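Colm Brophy
Thread on the Belladby cookery broadcast index, which went up in September. Notes on scope and method, for anyone planning to cite it.

1/7
The index covers 1,426 episodes of studio cookery programs from 24 regional stations. Each record gives station, slot, presenter, dishes prepared and sponsor, where a sponsor is credited on air.

2/7
Source material is mostly program logs. Recordings survive for a minority of entries. Where log and recording disagree, the recording is followed and the log reading goes in the notes field.

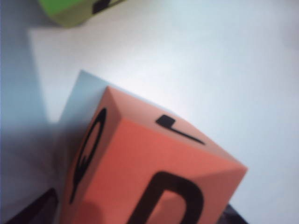 Hazem Alaoui
Does a repeat broadcast get its own record, or is it folded into the first airing?

Colm Brophy
Folded in. Repeat dates are listed under the original record. A re-edited episode gets a new one.

3/7
Dish names are transcribed as logged, then mapped to a controlled vocabulary of roughly 2,000 terms. Search on the mapped term. Spelling in the logs is erratic, and "yoghurt" alone has several forms.

4/7
Presenter credits are less reliable. The Rana station logs give surnames only, so two presenters with the same surname share an entry for now.

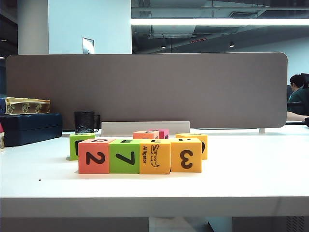
5/7 Known gaps
The Cirach station logs stop mid-series. Daytime slots are under-recorded at most stations.

6/7 Access
Hosted by Clesura. Export is CSV only, one station per file. Character encoding is UTF-8.

7/7 Corrections
Send the record number and the source you are relying on. Corrections are batched and dated in the change log.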